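# How a folding robot gets ready for work

In the town of Flirnby there is a robot called Zoltolon. It has two arms and it is learning to handle clothes. Before it can do any work, somebody must check it carefully.

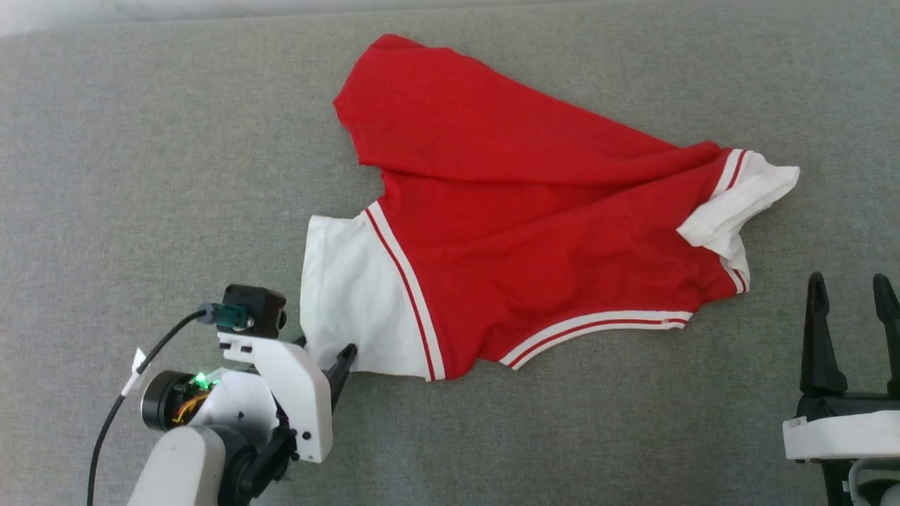

*Words by the Pludness Young Makers page, 15 Oct 2025*

We start with the fingers. They are black and they must hold cloth without tearing it. A sleeve is a good test, and so is the hem of a T-shirt. If a finger is bent even a little, the cloth slips away. Then we take out the small screws, put in a new finger and tighten the screws again. Our checklist has 22 lines, and the fingers are on line 2.

Next come the cables. A cable is like a road for messages. When the arm moves, its cable must move too, so it needs a little extra length. Too short, and it pulls out. Too long, and it gets caught on something. 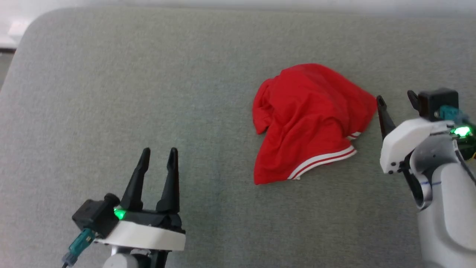

Every morning we switch on the power and wait. We do not touch the arms in this time, because they can move suddenly. Then we look for the lights, one on the left arm and one on the right. Both should shine green, and the plugs, which are the teal ones, should sit straight. If one light stays dark, we switch off everything and look at that arm first.

In July the left arm stopped in the middle of a shirt. We wrote it in the Plattner book, where all our repairs are written. The trouble was a loose plug, and we pushed it back in.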